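In defence of the cable you can't find the end of

Banafsheh Heydari
February 2022

Every office I've worked in has had a tidy-up day. Somebody orders bags, somebody brings biscuits, and by four o'clock the useful stuff is in a skip. At Sleiman we had two a year. At Futau just the one, in August, when half of us were away and couldn't object.

I object now. Late, but still.

A working room ought to have stuff in it. Leads across the carpet, plastic film nobody's folded, shoes with scuffs on. Step over it. You have knees. 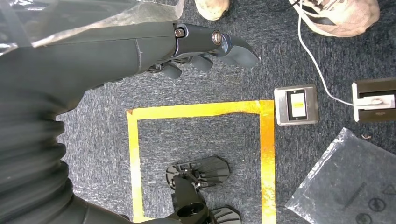 Lunch at the desk, and why it's fine

The clean desk people hate food most of all. Crumbs, they say. Grease. So there's a policy, and a laminated sign, and a canteen on another floor that shuts at 2. I ate at my desk for years and did my best thinking with a mouthful of something. Two hands round something golden and crinkly, eyes down or shut, T-shirt loose – that is a person having a proper minute off, and I wouldn't send them to another floor for it. Wipe the desk after. Thats the whole policy.
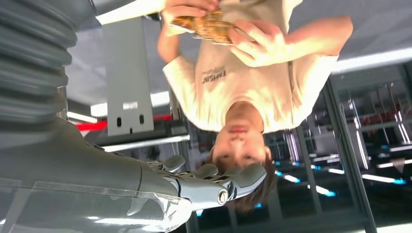

Now, organisers. I am not against a box. A light wooden tray with open compartments is a lovely thing and I'd have one tomorrow. But it only works if it sits where the hands are, next to the laptop, and if you let the black cables stay in their heap on the cabinet until someone has time. Putting everything in a drawer isn't tidying. It's hiding. The Arklow office spent 651 pounds on drawers and then bought over 86 pounds' worth of new chargers becuase no one could find the old ones. I saw the receipts, I was cross for a week.

So leave the heap. Sort it when the job's done. Or don't, quite. 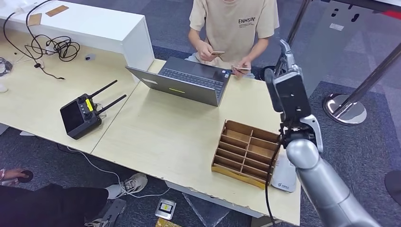 Georges Darwish wrote back to say that I've clearly never had to hoover round other people's leads, and that a heap left until the job's done is a heap left for good. He wants one hour a month, owners present, nothing binned without asking. Fine – I could live with an hour. Owners present is the bit I'd fight for.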